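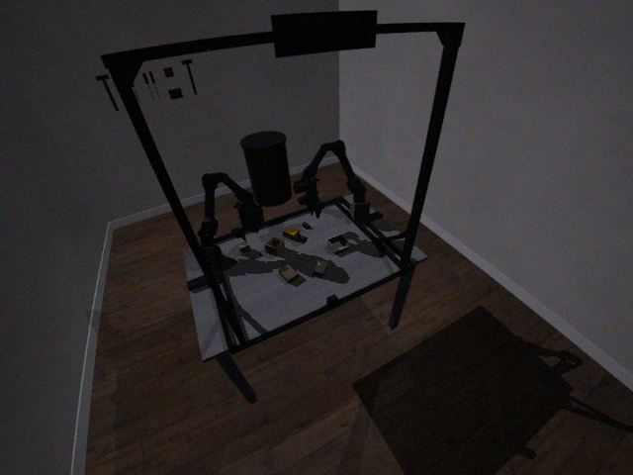
Korkville residents have heard the promise before, one reader wrote to us after the council said the Groen bus line would be back by June: the same thing was said last spring, and people are still walking to the Dromow road with their shopping.

The council repeated the pledge on Tue 10 May. It says the line will run 20 trips a day, down from the old timetable, and that fares will stay flat for the first 5 months. What happens to fares after that was left out of the statement.

Pastitz, the company picked to run the service, has four buses. It did not say how many of them are free for the Groen line, or who will drive them. The council's own notice still lists driver hiring as "under way," the same words it used in the winter.

A timetable is due before the first bus leaves. As of this week, the page where it should appear was blank.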